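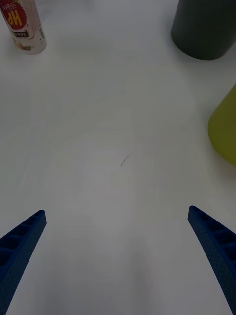
*Fang's two blue fingers, open over a white tabletop.*

**FOR IMMEDIATE RELEASE: September**

# Fang, a tabletop robot arm built in a shared workshop, is ready for other people to build

Hi! I'm Elsie Gosling, and I build things at Vaston, a shared workshop with good light, bad heating and a very patient set of neighbors. This month we're putting out the full plans for Fang, a small robot arm with a two-finger gripper that you can put together at home or on a borrowed bench. I've been living with this thing for so long that my family refers to it by name at dinner, so forgive me if I go on a bit.

Fang is free to build. The plans, the part files and the control software (we call that part Flidora) go up together, and you can change whatever you like as long as you share your changes too. We spent $362 on parts for the version we have running now, leaving out the printer, which belongs to the workshop, and a motor I fried all by myself one evening by plugging it in backward.

## Why we made it

I wanted an arm that could pick up ordinary stuff. Cups, cans, the things that are already on your table. A lot of the hobby arms I'd tried were lovely at moving a foam block from one square to another and then fell to pieces when I handed them a mug, and I got grumpy about it, and Guido Morelli told me to stop complaining and draw something. So I drew something. It was terrible! Guido redrew it, and his version is more or less the shoulder and elbow you'll find in the plans.

The fingers took the longest by far. They're blue, with rows of hollow cells along them and thin ribs between the cells, a bit like a ladder, and the skin has a fine dotted texture. The idea is that each finger gives a little when it meets something round. Lev Demchenko did the first rib layout on the back of a pizza box, and I still have the box. We went through 40 finger designs before we settled, and I can tell you that number because Lev wrote it on every single one in marker.

There's also a small camera at the wrist that looks out past the fingertips, so the software gets a view of whatever the gripper is reaching toward. We put it there after trying it on a pole, on a shelf and (briefly) taped to a lamp.

## What it can do, and what it can't

On our bench Fang will go to an object, close on it, lift it and set it down somewhere else. In our last round of testing we ran 50 pickups in a row with a mix of cups and cans, and it dropped four. Three of those were the same cup, a slippery tapered one that I now dislike personally.

It's slow. If you want a robot that clears the table before your coffee's gone cold, this isn't the one. It also has trouble with anything flat, so please don't ask it to pick up a playing card. Radymyr Mykhailiuk has an idea for a fingernail sort of attachment and I've promised to test it once he stops changing it.

"I built mine in my kitchen over a couple of weekends, with one drawer's worth of tools," Radymyr told me when I asked him for a line for this release. "The wiring took me two tries. The second time I read the instructions first."

Those instructions are Hryhorii Hnatiuk's work, and I think they're the best part of the whole project. He sat next to first-time builders and wrote down every spot where they got stuck, then rewrote the page, then did it again with somebody else. If a step still doesn't make sense, tell us and he'll fix it. He likes getting those emails, he really does.

## Getting one going

You'll need a 3D printer (or a friend with one), a soldering iron, small screwdrivers and a laptop. Print time for the full set of parts is long, nearly 400 hours on the old machine we have at Vaston, though a newer printer should get through it a lot quicker. Start with the fingers. They're the fussiest prints, and if they come out stringy you'll want to sort out your settings before you commit to the big pieces.

Clamp the base down before you power it up the first time. I mean it.

For anybody who'd rather skip the printing, Dornement, the little parts shop two doors down from us, is making up bags with the printed pieces and all the screws. They're doing small batches to begin with and will take names at the counter.

## Come see it

We're opening the workshop in the evenings through the end of September, from 6 p.m. until we get hungry. Fang will be on the bench and you're welcome to drive it. Bring a cup or a can from home if you want to see how it copes, and bring your half-finished arm too if you've got one, we have spare clamps and plenty of opinions.

Reporters and bloggers can come by at those times or ask for a quieter visit earlier in the day. Guido is the person for questions about the motors and joints, Lev for the fingers, and I'm happy to talk about anything else.

**Press contact:** Elsie Gosling, Fang project, Vaston shared workshop

###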